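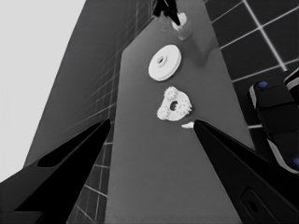
Ticket 341: Water pressure fault, second floor, Brovgate House
Status: Open, awaiting part
Reported by: Etelka Lengyel, Facilities Office
Date opened: 12 Dec 2018

Fault reported
Occupants of the second floor report weak flow at the kitchen tap and both washroom basins. The ground floor is unaffected. The booster pump (Winetti, fitted in September) starts normally but stops after roughly 100 seconds.

Action taken
1. Stop valve on the rising main checked and found fully open.
2. Inlet strainer removed, cleaned and refitted. No change in flow.
3. Pressure switch reset by the Dobos engineer. The pump ran for 3 minutes and then stopped again.

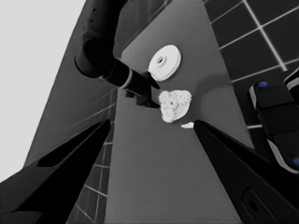
The pressure switch is now considered the likely cause, and a replacement has been ordered from Flanditz. Until it is fitted, the pump should be left in manual mode during office hours and switched off at the end of the day. Staff are asked to report any damp on hard flooring without delay — on dark tiles such as those beside the grey tabletop, a small leak may easily be missed. Carpeted areas will be checked by the Facilities Office.

Next step
Fit the new switch, run the pump for 2 hours and record the flow at each outlet. The ticket is to remain open until the readings have been entered.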